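Section: Household Studies / Open Articles

We use cookies to remember your reading preferences. By continuing you accept our cookie policy.

3. Materials and procedure

3.1 Households and recruitment

The study followed 63 households in the Oseden district, all of them living in rental apartments built to one of two floor plans. Kitchens in the first plan have a single run of wall cabinets above the sink; those in the second have a shorter run and a tall cupboard beside the door. Recruitment was handled by Johanna Berchtold through notices in the stairwells and a letter to tenants. Households that were planning to move within the study period were not accepted, nor were those in which meals were regularly prepared by someone living elsewhere.

Each household named a primary keeper, meaning the person who most often put dishes away. In households where two people claimed the role, both were interviewed and the answers were stored as separate records under one household code. The keeper signed the consent form and could ask for any record to be removed. Records removed in this way do not enter any of the tables.

3.2 Unit of analysis

The unit of analysis is the storage decision, defined as a single act of putting an item of everyday tableware in a place where it stays until it is next used. A stack put away in one movement was coded as one decision, even when it held items of several kinds. Items left on a drying rack overnight were coded as stored on the rack. This differs from the practice in our pilot, where the rack was treated as a stage of washing, and it raises the share of open storage in all household types.

The logs contain 651 storage decisions that could be coded in full. A decision was dropped if the item, the place, or the person was missing from the entry. Entries written from memory on a later day were kept but flagged, and the models in Section 4 were fitted with and without them.

Tableware was sorted by form first and by material second. Form classes were plate, bowl, cup, glass, and serving piece. Mugs were coded as cups. Small bowls used for drinking were coded as bowls, following the keeper's own word for the item where the two classes overlapped. Colored plastic ware received its own material code, separate from ceramic, glass, and metal. Figure 2 gives an instance of items belonging to the bowl and cup classes.

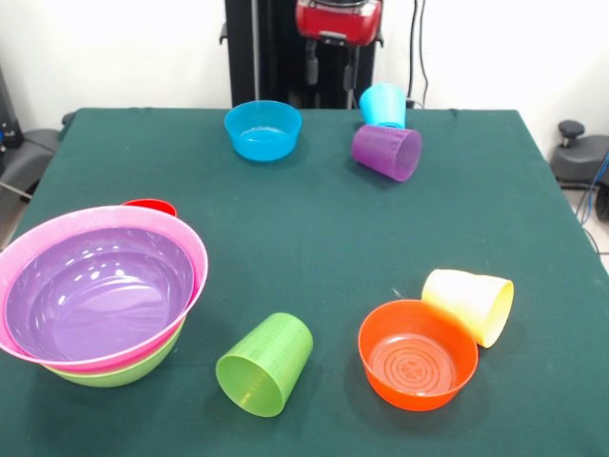
Figure 2. Bowls, some of them nested, and plastic cups on a cloth-covered table.

Does nesting save enough shelf space to explain why keepers do it? Space explains part of the pattern, but keepers with half-empty cabinets nested their bowls nearly as often as keepers with full ones.

The finding led us to separate nesting by size from nesting by habit. Nesting by size was coded when each item in a stack was smaller than the one holding it. Nesting by habit was coded when items of equal size were stacked in a fixed order, usually with the most used item on top. Keepers could describe the second kind in detail when asked, though few mentioned it without a prompt. Aurelia Koller wrote the prompts used in this part of the interview, and their wording was the same in every household.

3.3 Logging and interviews

Keepers filled in a paper log for 2 weeks in November. The log had a column for the item, a column for the place, and a column for remarks. No clock times were requested, as the pilot had shown that a time column was left blank or filled in later from guesswork. Places were entered using letters that the keeper and the interviewer had agreed on at the first visit, when a sketch of the kitchen was drawn.

Interviews were held at the kitchen table in most homes. They began with the sketch and moved from the sink outward. Keepers were asked what was kept in each place, who had first put it there, and whether it had ever been kept elsewhere. The last question was the most productive. It brought out changes connected with the birth of a child, with an injury to the shoulder or wrist, and in one building with the replacement of the cabinet doors. In that building the new doors opened in the opposite direction – a change the landlord had not announced – and cups moved to the other side of the sink in most of the affected kitchens.

3.4 Coding and agreement

Meinrad Camenzind and Balthasar Rüegg coded the logs independently, working from photocopies with the household names covered. Disagreements were listed and settled by discussion with a third reader, Chinyere Fashola, who had taken no part in the interviews. Most disagreements concerned the boundary between serving pieces and large bowls. A piece was finally coded as a serving piece only if the keeper reported that it was never used for one person's meal.

A second group of disagreements concerned height. The coding sheet recognized three bands: below the counter, between the counter and the eye level of the keeper, and above eye level. The eye level was taken from a mark made on the cabinet side at the first visit. Where two keepers of different height shared a kitchen, the band was assigned separately for each, so that the same shelf may appear in different bands in the data.

3.5 Limits of the material

The logs record what keepers chose to write down. Repeated movements late in the evening are likely to be underreported, and the remarks column was used very unevenly. Children's tableware is also thinly covered, as several keepers regarded it as toys and left it out. The results for plastic ware should be read with this in mind, and they are reported separately in Section 4.2 – combined figures appear only in the appendix.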